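Re: shelf stocking arm, shared shop build
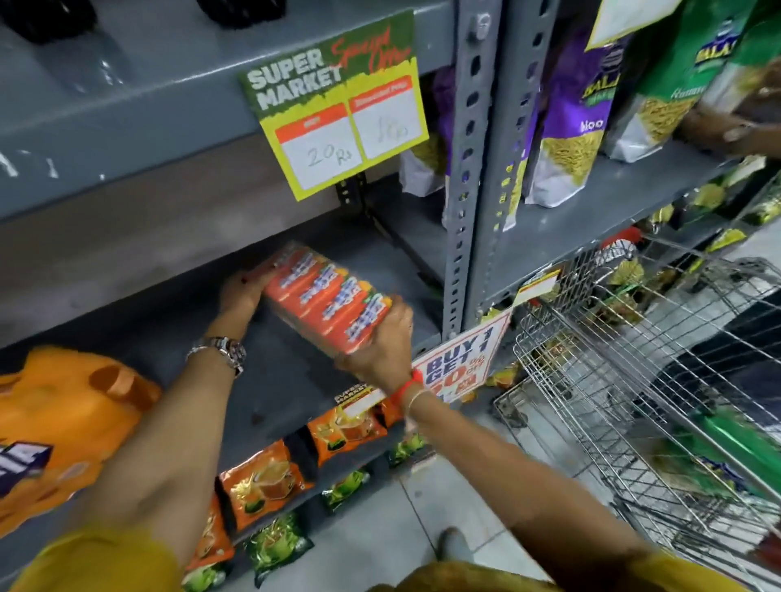 Two hands on one shrink-wrapped four-pack, going onto a supermarket shelf or coming off it.

Oct 15, 2026

The earlier message said:

> We have had the arm on the bench at Witenholm since June and it picks
> single cartons all day. The Grekora gripper opens wide enough for
> multipacks too, so I don't see why we can't go straight to a
> full shelf. Budget left is 2,000. I would call the hard part done.

I would not call it done. Look at the grip in that picture. One hand has the far left end of the pack, the other has the near right end, and the pack is tilted between them. There is a big price sign hanging over it and shrink wrap catching the light along the edges. Your gripper comes at the carton from straight above, with nothing overhead, under a lamp that never moves.

I read the bench log again last night. 108 picks, 5 drops, all with the same stiff carton set down in the same taped square. Fine as far as it goes. Where is the run with film on the pack? Where is the run with a beam over it? I asked in June and got a video of the taped square.

My guess is the depth camera will see wrap glare as holes and the planner will try to go through them. I could be wrong - I was wrong about the Treloar belt drive, which is still holding up - but I'd like to see it fail or not fail before we buy a second arm.

So, before any money goes out:

Screw a board over the bench as a fake upper shelf and hang a piece of card off it at an angle. Wrap four cartons in stretch film. Do 100 picks, lamp moved every so often, and post the whole log including the stalls.

I have scrap uprights left over from the Cetberg rack if somebody wants them. They are heavy, bring a car. Still waiting on the wiring diagram too.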